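Speaker notes: "The gripper that wouldn't let go"
Oskari Valtonen, Buvedeck
Ziswood meetup, 25 October 2026

Opening. Don't rush this part! Say hi, thank Hilkka Heiskanen for the invite, mention that I've never given a talk where the main character is a timeout setting.

So. I work on the picking cells at Buvedeck. We sort small electronic parts out of bins and trays, mostly wire harnesses and little boards, and we do it with a two-finger gripper and a small camera at the wrist. I love this job. I also spent most of March being mad at it, and tonight I want to tell you why.

Ask the room: who here has had a robot hold on to something it was told to drop? Wait for hands. (There are always more than you'd think.)

Okay, so harnesses first, because harnesses are where the trouble started. If you've never tried picking one up with a machine, picture spaghetti with plugs on the ends. The wires cross over each other, the connectors are all different shapes, and whatever spot you decide to grab, the rest of it comes along for the ride. We like to go for a taped or sleeved spot if there is one, where the strands are held together.

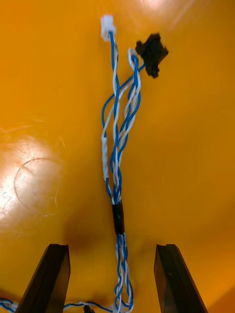

Our routine was simple. Move in over the part, close, lift, carry, open. Between the close and the open sits a little check called the hold check, which asks the gripper how wide the fingers are. Fingers all the way shut means you missed. Fingers a bit apart means you've got something. I wrote that check, so yes, you can blame me, it's fine.

Slow down here, this is the fault itself.

On cycle 1427 of a long overnight run, the arm picked a harness, carried it over, got the open command and didn't open. The command went out. We have it in the log. The gripper controller was busy answering my hold check, the open command sat in line behind it, and after 2 seconds it timed out and got thrown away. No retry, no alarm, nothing. The arm figured it had opened and went off to the next pick with a harness still in its fingers.

Pause. Let them picture it.

And the next pick looked fine! The hold check said "fingers a bit apart, great, you've got something," and of course it had something, it was the same harness. It did that 14 times in a row. Fourteen happy green lines in the log, and one poor harness getting a tour of the cell.

It ended when a trailing connector snagged on the rim of a tray and the arm pulled against it. The force limit tripped, everything stopped, and that's how Kagiso Nel found it when she came in. The limit worked the way it should. I want to be really clear on that, because somebody always asks.

Now the safety bit. Look up from the notes for this.

Kagiso did what I would have done. She saw a stopped arm and a stuck harness, and she reached toward it. Then she stopped, stepped back and locked out the cell first. Good thing, too, because when we tested the same state later with the guard closed, clearing the force stop made the controller reconnect, and the first thing it did was send a fresh open and a move to home. The arm jumped. Nobody was hurt, and I still don't like thinking about it.

We logged it as a near miss. Aiguo Hao ran the review and made us redo the restart sequence before we were allowed to talk about anything else, which annoyed me for a day and was completely right.

What we changed (say it, don't read it):

Open gets its own slot in the queue now, and my hold check has to wait its turn.
A dropped command is a fault. Loud, red, stops the cell.
Before each pick the gripper has to report fully open, or there's no pick.
After any force stop the arm stays put until a person presses reset from outside the guard.

Then we moved to boards, since they don't drag and they don't tangle, and ran the new logic on those before going back to wires. One board in a bin, pick it, place it, again and again. Boring, lovely.

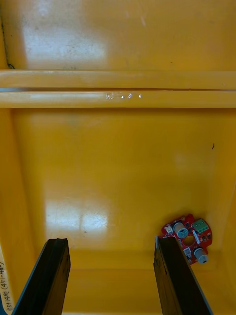 Red board in the yellow bin, between the gripper and the right wall.

We did 3470 cycles like that. Teemu Räsänen pulled the network cable whenever he felt like it, without telling me when, and I got to sit there and watch the red fault come up each time. Best week of the spring!

If there's time, tell the Pollgate story (they had the same queue problem on a suction tool, found it much faster than we did). If Hilkka is waving at me, skip it.

Questions. Likely ones: why no sensor in the fingertips (cost, and it would have gone through the same queue anyway), and can I share the restart checklist (yes, come find me by the coffee).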